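The Slow Art of Picking a Mouse

Most people spend weeks choosing a laptop and ten minutes choosing the mouse they will use with it. I did the same thing for years. I bought whatever hung nearest to the register, used it until the left button started double-clicking, and bought another one.

Last October my wrist began to hurt. The pain started at the base of the thumb and moved up the forearm by the end of each afternoon. A physical therapist in Stultdale looked at how I held my hand and asked what mouse I used. I couldn't tell her. I had to go home and turn it over.

So I spent the winter trying mice. I ended up with nine of them on my desk, some borrowed, some bought, and one that I found in a drawer at my sister's house. What follows is what I learned from using each one for at least a full working week.

Size comes first

The box will tell you the sensor resolution in very large type. It will rarely tell you how long the mouse is. Length matters more. If your palm hangs off the back, you end up steering with your fingertips all day, and that is fine for some people and miserable for others.

Measure your hand from the tip of the middle finger to the crease of the wrist, then look up the mouse dimensions on the maker's site. I have long hands, and three of the mice I tried were ruled out in the first hour. The Surnuser Compact is a well-made thing with a good wheel, and I would recommend it to anyone with small hands. I had a cramp by lunch.

Shape is harder to judge. A mouse can be the right length and still have a hump in the wrong place. The only test is to hold it, and for that you need a store with open samples.

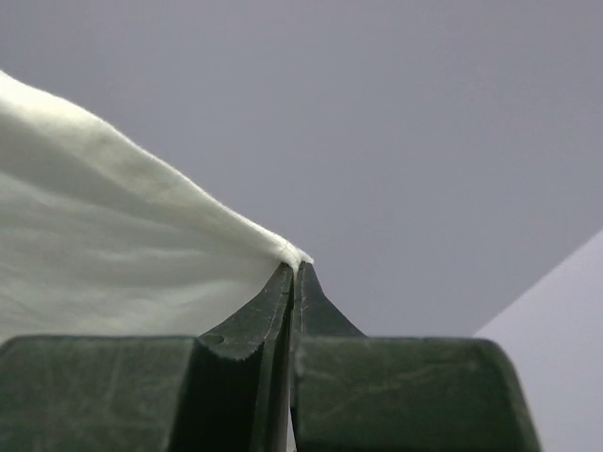

A soft white cloth, held at one edge.

Nandi Baloyi runs Gounder, a repair and accessories shop two blocks from the Stultdale bus station. She keeps a shelf of used mice that customers can take home for a few days against a deposit. There were 47 on it when I visited, each with a paper tag listing the length, the weight and whether the buttons had been replaced.

"People come in asking for wireless or wired," she told me. "I ask them to put their hand flat on the counter first."

She handed me a wide, low mouse from a company called Likmont, a model I had never seen in a big store. It has no lights and no software. It has two buttons, a wheel and a switch on the bottom for pointer speed. I took it home, and it is the one I am using now.

Wired or wireless

The old complaint about wireless mice was lag. In ordinary office work I could not feel a difference between any of the wireless models and the wired ones. People who play fast shooting games may feel otherwise, and I am not going to argue with them.

Weight is a bigger concern. A mouse that takes two AA batteries is noticeably heavier than the same shape with a cable. One trick is to run it on a single lithium cell if the design allows for it. Check the manual, as some mice need both.

Cables have their own problem, and that is drag. A stiff rubber cable catches on the edge of the desk and pulls back at you. Braided ones are worse when new and better after a month.
A cheap clip that holds the cable up off the surface fixes most of this.

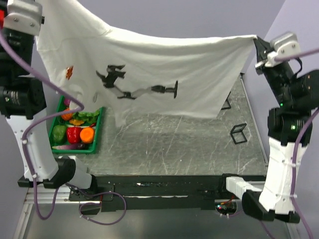

Every mouse surface picks up grime, and the coating decides how fast it shows. Smooth plastic gets shiny where the thumb sits. Rubbered sides feel great for a year and then turn sticky, and I have not found a cleaner that brings them back. White models look sharp on the shelf and then start keeping a record of your lunches. They are like a white T-shirt with a black graphic on the front: the print can be as bold as you like, and the eye still goes to one small orange splotch over by the sleeve. I now buy dark gray, and I wipe the mouse down with a barely damp cloth when I shut off the computer.

The feet on the underside need attention too. They are small plastic pads, and they wear down. When a mouse starts to feel scratchy, most people blame the desk. Replacement feet cost a few dollars and go on in five minutes. Peel the old ones off slowly, clean away the glue and let the surface dry before you press the new ones down.

Buttons and wheels

Baloyi says that worn switches are the most common mouse repair she sees. The symptom is a single click that registers as two. She logs every job in a notebook and was up to number 2342 when I was there, counting keyboards and headsets as well. A switch replacement takes her about 20 minutes. On an inexpensive mouse it makes little sense to pay for the labor, but on one that fits your hand well, it does.

Wheels are more a matter of taste. I like firm steps that I can count with my finger. If you read long documents, try a wheel that can be unlocked to spin freely. I moved through a 200-page contract with one of those in a few seconds and missed it when I went back to the Likmont.

Side buttons are useful if you set them to something you do often. Mine are set to back and forward on the mouse I use for browsing at home. The Likmont doesn't have any, and I got used to that in a couple of days.

My wrist is better. I can't credit the mouse alone, as I also raised my chair and moved the keyboard closer to the edge of the desk. I still have the deposit slip from Gounder in my wallet. Baloyi told me to keep the mouse and put the money toward it.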